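Dye notebook, Plelholm workshop
Saturday, February 24, 2018

Weld day at last! Started the pot early, before Ludmila was in. Dried weld from Birdale, chopped stalks and all, soaked overnight in rainwater. Total fleece in store this morning came to 1,339 g, of which I pulled 439 g for today and left the rest in the chest with the lavender bags.

Mordant was alum at 8 per cent with a pinch of cream of tartar, the same as the September batch. Kept the pot just under a simmer the whole time. I let it creep up last time and the yellow went brown and sulky, so I stood over it with the thermometer and drank far too much tea.

First skeins out after nearly 20 minutes and already singing. I really do love this plant.
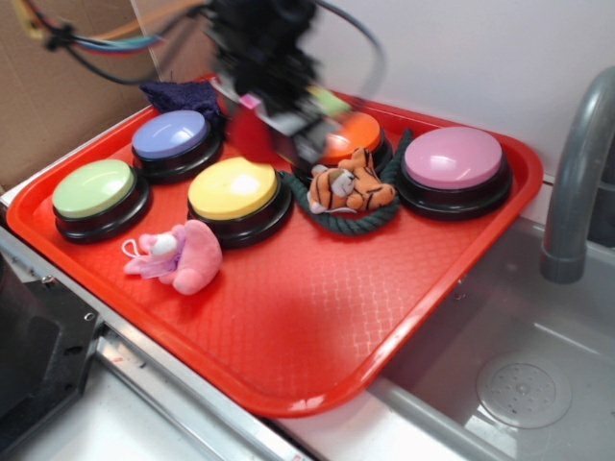 Second bath next, using the same liquor with a spoonful of chalk stirred in. Malý's old recipe says chalk "wakes" weld and he's right, the change is quick and quite lovely to watch. Dry, the chalked skeins sit very close to the bright yellow cap at the front of the tray, maybe a shade greener in daylight by the window. The unchalked ones are more like butter. Ludmila prefers the butter. I want both in the Skenow blanket, in wide stripes, with the undyed grey between them.

Overdyeing after lunch. The indigo vat was sleepy, so I warmed it in a bucket of hot water and gave it an hour with the lid on. Two quick dips on the butter skeins gave a soft leafy green. Three dips on the chalked yellow gave something much deeper – Ludmila called it "wet moss" and I've written that on the tag. Must remember to squeeze out under the surface. I splashed one skein going in and there's a blue patch on it the size of a thumbprint.

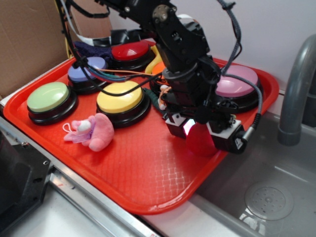 Book 8, p. 20

Rinsing: three changes of lukewarm water, a drop of wool soap in the second. The last water ran clear for the weld. The greens were still giving off a little blue on the fourth, so they are back in a basin until tomorrow. Vicente Ocampo rang about his madder order and I talked at him about chalk for ages, poor man. He wants a sample card with all six shades on it, and he asked for the mordant weights too.

Leftover liquor strained through muslin and kept in the big jar. It should still be good for a pale third bath on silk scraps. 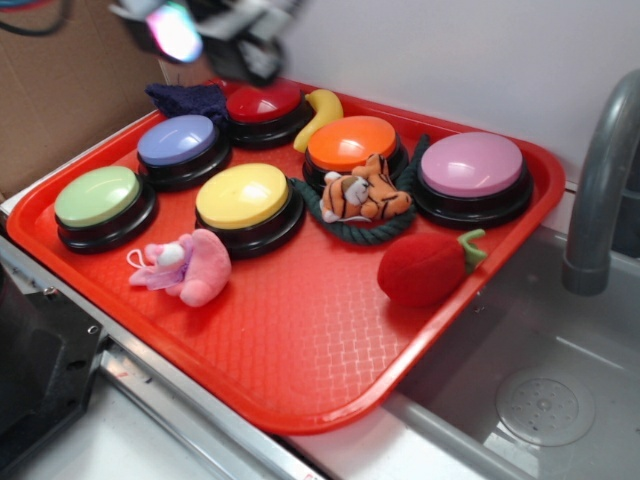
To do next

Light test: half of each sample under card, half on the south sill, four weeks.
Try the chalk again at half the amount.
Card the blue-splashed skein into something speckled.
Order more alum before the madder.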